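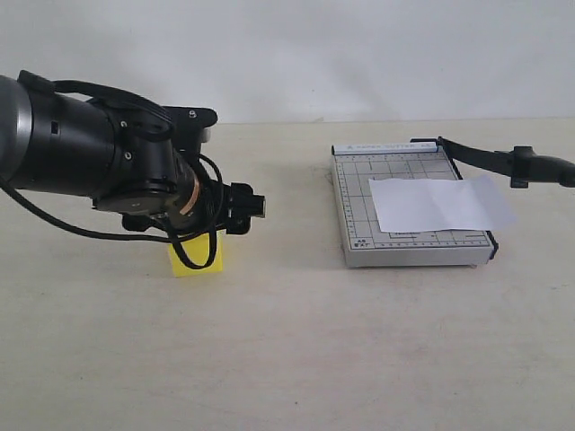
Fig. 1. Black robotic arm with gripper over a beige tabletop.

Courses > Pool Operations > Unit 2 > Circulation and Turnover

Unit 2: Sizing the circulation pump

Turnover time is the number of hours the pump takes to move a volume of water equal to the full pool. Local health codes set the maximum for public pools. Check the code before doing any of the work below.

Flow rate (gpm) = pool volume (gal) / (turnover in hours x 60)

Worked case. The Kiltwood training pool has a design flow of 325 gpm and a turnover of six hours.

325 x 60 x 6 = 117,000 gal

Backwash is counted separately. Kiltwood logged 3,470 gal of backwash water in December. That water has to be replaced, heated and treated, so it belongs in the operating budget and not in the turnover figure.

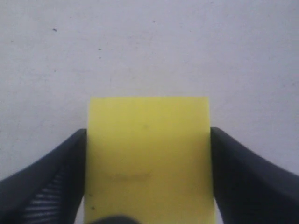 Head loss is the second input. Add the losses for pipe, fittings, heater and filter at the design flow. Use the dirty-filter value, taken just before backwash - the clean value gives a pump that is too small by the end of the filter run. For the Tarnance exercise, total dynamic head is 27 ft with a clean filter. Add the extra filter loss from Table 2 before reading the pump curve.

Variable-speed pumps: power changes with the cube of speed. At half speed the flow is half and the power is one eighth, if the piping is unchanged and static head is small. Running time doubles for the same volume, so energy per gallon drops to one quarter in the ideal case. Motor and drive losses reduce the savings.

Problems 1 to 4 are due at the next class. Show units on every line.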